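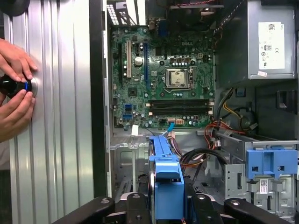

*Dell tower, side open, cooler off, both memory slots empty*

**Ferhat Gündoğdu**
Old Dell tower from work, want it going again for my kid. No RAM in it. Do I need two sticks or will one do? Also the CPU top is kinda smudgy – clean it or leave it?

**Martti Honkanen**
One stick is fine to start. Look up the service tag before you buy, wrong type wont fit. Push till both end latches click. Clean the CPU yes – alcohol, lint free cloth, then new paste. Pea size.

**Paavo Tikkanen**
just get a new pc, mine was 337 and its great

**Lauri Tuominen**
What Martti said. Unplug it frist. Leave the CPU in the socket while you wipe.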